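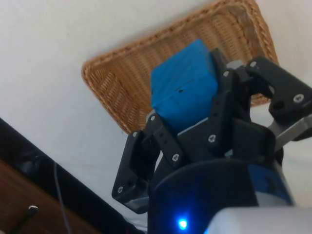

Blue cube held above a woven basket on a white surface.

Account Safety and Platform Takeover Checklist, With Comments
Prepared by Baltasar Herrera for the Catacutan fan and commentary pages
Checked 2022-05-30

Scope: our pages on Omik, before and after its proposed sale to Jovbridge. Marks are OK, FIX or OPEN. I was asked to keep the comments short. I tried.

1. Owner login on the main page
Status: OK
Two people hold it. The password was changed in January and again this week. Omik says its login alerts are "instant." Mine took long enough that I had gone to get lunch.

2. Two-step sign-in on every posting account
Status: FIX
Missing on the football account, the one with the most readers and the most people mad at it. Turn it on before the next post goes up.

3. Recovery email still works
Status: FIX
Still points to an address at our old web host. I sent a test and never saw it arrive.

4. Verified badge
Status: OPEN
Jovbridge has promised that badges will stay "as they are for now." I have read that sentence several times and can't find a promise in it. Don't print the badge on anything we pay for.

5. Outside apps with posting rights
Status: FIX
Stirkex can still post for us, even though we quit paying for it. Their help page says access ends when the plan ends. It didn't. Remove it by hand and check again the next day.

6. Follower count
Status: OPEN
Omik shows 3000. The export file lists 862 accounts that have done anything since January. I would use the lower number with sponsors, and I expect to be overruled.

7. Backup of old posts
Status: OK, with a complaint
The export stops at 1000 posts per file, so ours came down in pieces. Opened fine. Pictures are in a separate folder with meaningless names. Replies from other people are left out.

8. Impersonation
Status: OPEN
One account uses our logo and posts made-up quotes from quarterbacks. Reported, and got the standard thank-you message. The new owners say free speech will get more room and fakes will get less. I'd like to see who decides which is which before I mark this OK.

9. Comment filters
Status: OK
Slurs and home addresses are blocked. Plain insults get through, and they should. Half of our readers think the sale will save Omik and the other half are leaving, by their own account. Very few of them have left.

10. Written plan if the page is locked
Status: FIX
The plan is a line that says "contact support." Needs a real phone list, a notice ready for our own website, and the name of whoever is allowed to post it.

11. Terms of service
Status: OPEN
Unchanged as of this check. Save a copy now and compare it after the deal closes, if it closes. I have seen bigger offers than this one fall apart over a weekend.

Items marked FIX go to the page editors. Items marked OPEN stay with me until Jovbridge puts something in writing.

B. Herrera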